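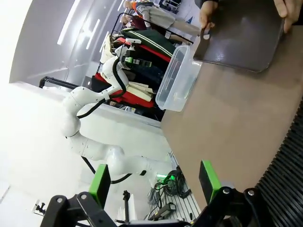
4.2 O posto de trabalho partilhado

Figura 3. Posto de preparação na Mivetti: mesa de trabalho com caixa de plástico transparente, tabuleiro escuro segurado por uma pessoa e braço branco ao lado da mesa.

O posto da Figura 3 foi observado durante 4 semanas, a partir de fevereiro. Antes da automação, cada operador preparava sozinho as encomendas do turno, da recolha dos recipientes ao fecho. Com os dois braços, a pessoa passou a apresentar os tabuleiros e a verificar o resultado, enquanto o sistema trata da colocação. A produção por turno subiu de 495 para 600 unidades.

O ganho não foi sentido da mesma forma por todos. Nas entrevistas, Dela Ofori referiu menos dores nos ombros, mas também menos liberdade para escolher o ritmo: "Antes parava quando queria, agora espero pelo braço." Jahangir Begum, com mais anos de casa, passou a ser chamado para resolver paragens - tarefa que não constava da sua descrição de funções nem foi revista no salário.

Registámos 277 paragens no período. A maioria foi resolvida pelos próprios operadores, sem apoio técnico. Este trabalho de recuperação não aparece nos relatórios da empresa, que contam apenas unidades concluídas. Voltamos a esta diferença na secção 5, ao comparar a Mivetti com a unidade de Risstead.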